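One finger, no thumbs: Perrine Lefèvre on teaching with the Skusen kit
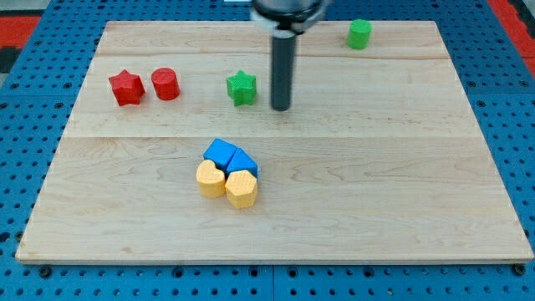 The Skusen arm with its single probe over the maple board and block set.

Perrine Lefèvre has been asked where the rest of the hand is so often that she now has an answer ready. "It's a finger," she says. "You have ten and you still drop your keys."

Lefèvre runs the workshops side of Inero, the small Burndale outfit that sells the Skusen as a bench kit for colleges. It costs £3668, which buys the arm, the probe, the board and a bag of plastic stars, hearts and hexagons that would not look out of place in a nursery. I suggest that this is a lot of money to push a heart across a piece of wood. She agrees, cheerfully, and pours the tea.

"Grabbing hides your mistakes," she says. "You close the jaws, the thing is in the jaws, well done you. With pushing, you have to know where the block is, and which way it will turn, and whether its neighbour is coming along too. A star is horrible. A cylinder simply leaves."

The lessons start with one block and an open stretch of board. By lesson 40, the last, students are asked to pull apart a tight cluster without sending anything over the edge. Sayaka Imai, who wrote most of them, admits she has yet to meet a class that did it cleanly at the first go. "They all trust the hexagon," she says. "I don't know why. It has six ways to let you down."

I ask about the complaints. Lefèvre has them in a folder, and reads me one from a college technician, Shigeru Hayashi, who found the manual's 221 pages "thorough in the manner of a tax return". A shorter version is promised for December. Hayashi also wanted a softer tip for the probe, and that is being looked at – a phrase she has the grace to wince at.

There are gaps. The software wants a better laptop than most colleges will hand over, and spare blocks come only as a full set, so losing one triangle means buying all its friends.

Would she sell me a gripper, if I begged?

"Matsuda does a very nice one," she says. "I'll write down the number."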